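**Diário da sala de ensaios, sábado, turno da manhã**

Abertura às 8h50 por In-ho Yoon. Chaves recebidas na portaria, sem ocorrências da noite anterior. Confirmou-se a reserva da sala para a vistoria das instalações de teto, pedida pela direção do edifício Nondano em julho e adiada duas vezes.

Procedeu-se à leitura da folha de manutenção. Constam como pendentes a limpeza das lâminas de luz, a verificação das fixações superiores e a atualização da etiqueta de inventário n.º 257, cuja numeração não coincide com a do registo central. A senhora Thư Huỳnh ficou incumbida de corrigir o registo até segunda ordem.

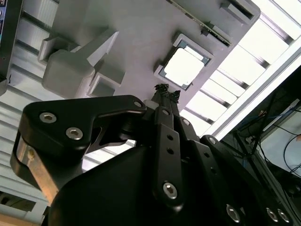
*Teto da sala, com as lâminas de luz branca e a estrutura cinzento-clara, visto de baixo.*

A vistoria decorreu entre as 9h30 e as 11h. Jenő Jakab observou as fixações a partir do solo e solicitou que a verificação de perto fosse feita com escada, na presença de um segundo funcionário, conforme o regulamento interno. A escada da sala suporta até 50 kg de material além do operador, valor que se transcreve por ter suscitado dúvida na última reunião.

Quanto à iluminação, foi decidido manter o nível atual. O pedido de redução apresentado por Yi-an Jang, motivado pelo incómodo nas horas de leitura, será apreciado depois da limpeza. A proposta da Flolska para o fornecimento de difusores foi anexada ao processo, ainda sem parecer.

Às 11h30 recebeu-se chamada da firma Tseng, que propôs a limpeza para o início da tarde. Não foi aceite, por coincidir com a utilização da sala. Aguarda-se nova data por escrito.

Material em falta no armário: panos de microfibra, fita de marcação e 11 etiquetas autocolantes. Requisição entregue a Zuzanna Dudek.

Encerramento do turno às 12h40. Chaves devolvidas à portaria.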